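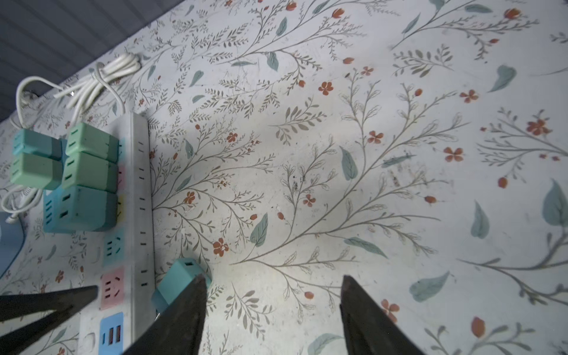
The Skavberg cloth on the kitchen table, red flowers, teal leaves and all.

Skavberg Easy-Care Tablecloth: Five Months of Real Dinners

I have been meaning to write this one up since spring, and a few of you have asked (thank you for your patience, you know who you are), so I'm finally sitting down with a cup of coffee to do it properly. This is a review of the Skavberg easy-care tablecloth, the floral one, which I bought in April and have used on our kitchen table nearly every day since. I paid for it myself, and I have washed it more times than I'd like to think about.

First, a little background, because I think it matters what kind of house a tablecloth lives in. Ours is a house where everything happens at the kitchen table. We eat there, homework gets done there, bills get paid there (eventually), and in the fall it's where the apples get peeled. For years I went without a cloth at all because I had decided that tablecloths were for company. Then my mother passed her old one on to me when she moved, a heavy white thing with a scalloped hem, and I put it on for Easter and just loved how the room felt. It took exactly one bowl of beet soup to teach me that a white cloth and my family don't belong together. So I went looking for something I could leave on all week without fretting.

Before the Skavberg I tried two others, and I'll mention them because it might save you some money. The first was the Godthorpe cotton check. It's a lovely thing to touch, soft from the first day, and the colors are cheerful. But it shrank in the first wash, even on cool, and after that it sat on our table like a pair of pants on a growing boy. It also needed ironing every single time. I will iron for Thanksgiving. I will not iron for a Tuesday. The second was a wipe-clean one from Yadav, and as far as keeping clean goes, it was terrific – you could spill a whole glass of grape juice on it and be done in ten seconds. What I couldn't get used to was the feel. My arms stuck to it in warm weather, and the plates made a funny squeaking sound when you slid them. It now lives in the garage and comes out for painting pumpkins, and it's very good at that job.

So, on to the Skavberg. It came folded in a paper sleeve, with no plastic, which I liked. There were deep creases from the folding, and I worried about those, but a wash and a hang took care of most of them, and the last ones went away by themselves over a week or so of plates and elbows. It's a woven cloth with some kind of stain-resistant finish. You don't notice it with your hands. It feels like an ordinary medium-weight tablecloth, a bit crisp to begin with and softer now.

Let me talk about the pattern for a minute, since it's the reason I picked this one over the plain ones. I was nervous about a busy print. I thought I'd get tired of it, and I thought it would fight with my dishes, which are a mixed bag collected over many years. Neither has happened. The off-white background is a touch gray, and I've come to think that's the smartest thing about it. A bright white shows every crumb and every faint ring from a mug. A grayish white is a lot more forgiving, and my blue plates and my brown plates both look fine on it. There's enough red in the flowers to cheer up a gloomy morning, and the leaves keep it from being too sweet. My sister, who likes everything beige, called it "a lot," so do take that into account if you're a beige person.

Now the stains, which I know is what most of you came for. I kept notes on the back of an envelope all summer. Coffee with milk: beads up if you get to it quickly, and washes out completely if you don't. Tomato sauce: same, although I did rub a little dish soap in before the wash. Ketchup, no trouble. Butter and salad oil were harder. The finish seems to be meant for watery spills, and grease goes right past it if you let it sit through a meal. I have one faint mark from a leaky bottle of olive oil that I've washed four times and can still find if the light is coming in low. Guests never have. Blueberries came out. Turmeric did not, not fully, but I've never met a cloth that could beat turmeric, and I don't hold it against this one. Ballpoint pen came out with rubbing alcohol and a good deal of muttering.

For washing, the label says warm, mild detergent, no fabric softener. Please do listen to them about the softener. I forgot once, in June, and for the next couple of weeks water soaked straight in where it used to bead. Two plain washes brought it back, mostly. I hang mine over the shower rod and smooth the hems down with my hands, and that's all the pressing it gets. I've tried the dryer on low as well. It came out a bit rumpled but it hadn't shrunk, and I was so relieved I measured it a second time just for the pleasure of it.

A few complaints, because no cloth is perfect and I'd be a poor friend if I gushed. The hem is narrow. One corner started to come undone in July and I had to put in a few stitches by hand. That's a five-minute job for anyone who sews, but I'd rather not have had to do it on a cloth that wasn't even half a year old. The sizing is also a little stingy. I ordered the one listed for a table that seats six, and the drop at the ends is shorter than I like, so if you're between sizes I would go up. And the cloth does slide around on a smooth tabletop. I fixed that with the Edik felt underlay, which I bought separately and cut down with kitchen scissors. It keeps everything put and makes the table quieter, too, when somebody (no names) sets down a glass like they're driving a nail. The underlay sheds some fuzz at first, so shake it out on the porch before you use it.

About durability, I can only speak for the months I've had it. The reds are still red. I was braced for them to go pinkish, as happened with some curtains I once had, and when I compared the cloth with the matching napkins I'd never taken out of the drawer, I could see a small difference in the background and hardly any in the flowers. The middle of the cloth, where the hot dishes go, is holding up well. I always use a trivet, and you should too, since the care card warns that very hot pans can damage the finish.

I spent some time reading the comments on the shop's page before I bought mine. There were over 600 of them, and the unhappy ones were nearly all about the size or about the cloth arriving wrinkled. I read far more of them than was sensible. One lady had hers made into kitchen curtains and was thrilled, and now I can't stop thinking about it. There's a pantry window in this house that has had nothing on it for years.

Who would I recommend it to? If you have children, or a husband who gestures with his fork, or you simply want something on the table that you don't have to take off again before supper, I think you'll be happy. If you want a cloth for formal dinners with a long, graceful drop and sharp creases, I'd save up for real linen and keep it in the cedar chest with the good candlesticks. And if your household cooks mostly with a lot of oil, the Yadav wipe-clean might honestly suit you better, sticky arms and all.

I would buy the Skavberg again, one size larger. I'm hoping they bring out the same print in a round, as we have a little table on the back porch that could use some dressing up, and I'll add a note to this page if they do.

If any of you have found a way to get turmeric out, please leave it in the comments. I've tried lemon juice and a day in the sun, and it's lighter but it's still there.

Posted September 1, 2024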